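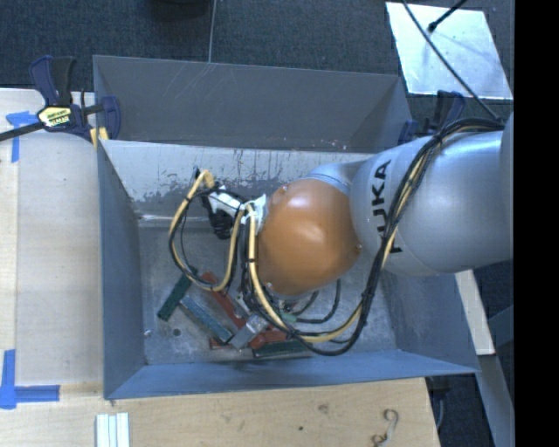 Attachment 1: Bin 2, interior from above, left wall and floor.

Ticket 312
Site: Darnasbridge
Asset: Bin 2, sheet metal, flared sides
Category: Containers / surface condition
Reported by: Marisa Greco
Opened: Oct 29, 2025
Priority: Normal
Status: Monitoring

Reported problem
Grey residue on the underside of parts after they have sat in the bin. Wipes off with a dry cloth. Parts from the same Presero batch held in the other bin are clean. Requester asks whether the bin needs recoating or replacing.

Inspection notes
Back wall: dark vertical streaks and drips along the top of the silver-grey area. Ragged worn patches where the pale surface meets darker metal. The upper flared panel has faint scratches near the upper left and light specks along its lower edge toward the right. Scratches do not catch a fingernail.

Floor: scuffed and dull, with blotchy wear. Small round hole near the lower left corner. Probe passes through freely, no blockage. Small shiny spot left of the hole, close to the base of the left wall, checked by hand. It is a fastener head, tight, no sharp edge.

Left wall: smooth. No action.

Tests
1. White cloth, dry, on floor. Light grey mark.
2. White cloth, dry, on back wall below the streaks. Heavy grey mark.
3. White cloth, damp with neutral cleaner, same spot on back wall. Heavy mark on first pass, faint on second.
4. Magnet drawn across floor. Small amount of fine dust, no chips.

Cause
Loose surface residue on the back wall, working down to the floor when parts are tipped in. Wear on the back wall is shallow and the sheet is sound at the patches. The marks on the upper panel are cosmetic.

Action taken
Back wall and floor washed with neutral cleaner, rinsed, dried with lint-free cloth. Cloth test repeated at both spots, no visible mark. Fastener left as found. Bin returned to use.

Open items
Coating colour and type are not on the asset record. Erkville has been asked for the original order sheet. Do not use solvent on the inside until this is confirmed.
Falcão quoted for a replacement liner. On hold.
Cloth test to be repeated in December. If the back wall marks again, strip and recoat.

Comment, M. Greco
First two loads after the wash came out clean. Fine to leave at Monitoring. Please add the hole to the asset drawing, it isn't shown on the current one.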